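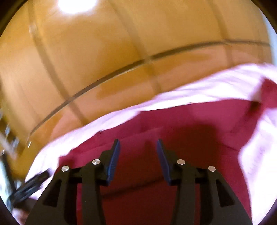
Photo: Stellcombe Shared Workshop

MEDIA RELEASE
April 2026

Stellcombe workshop publishes plans for hand-held gripper

HALVILLE - Stellcombe Shared Workshop has released the full build files for Multent, a hand-held two-finger gripper that members can make with the workshop's own printers and hand tools. The package contains part files, a wiring diagram, a cut list and a 198-step assembly guide. It is free to download and may be modified for non-commercial use.

Multent is carried by a person and is not mounted on an arm. The operator works the fingers by hand while a camera on the tool records the grasp. The recordings are used to train control software for home-built robot arms, several of which are under construction at the workshop.

The current revision has black fingers with ribbed blue pads at the tips. Cut-outs in the lower part of each finger reduce print time and weight. The pads are separate parts and can be replaced without taking the linkage apart. The complete tool weighs 452 grams with the camera fitted.

A Xiao microcontroller board in the handle reads finger position and writes it to a log with a time stamp. Earlier revisions used a larger board in an external case, and the cable between the two was the most frequent point of failure. Moving the electronics into the handle removed that cable and one of the two connectors.

Work on the present design has centred on cloth. Fabric folds, slips and changes shape when it is touched, and a pad that holds a rigid block well may not pick up a single layer of material. Practice sessions are carried out on household textiles in different colours and weights, laid out or left bunched. Members have logged 1,000 grasps with the current pads - most of them on cloth - and the log format is documented in the package.

Parts for one unit cost $315 at the workshop's last bulk order, not including the camera. Builders will need a printer, a soldering iron, a set of metric hex keys and a small vise. Printing takes most of a weekend on a single machine. Calibration is done with a printed gauge block, also supplied as a file.

Known limitations are listed in the guide. The linkage develops play if the fasteners are over-tightened, and the wide-angle lens requires correction before finger position can be compared with the video. A revised linkage is being tested and is scheduled for release in June.

The workshop will run a build night at its Halville premises once the revised linkage is out. Places are limited by bench space and members have priority. Printed part sets can be reserved at the front desk.

About Stellcombe Shared Workshop
Stellcombe Shared Workshop is a member-run space in Halville with benches for electronics, woodworking, sewing and 3D printing. Day passes are available to non-members.

Media enquiries: front desk, Stellcombe Shared Workshop, Halville

- ENDS -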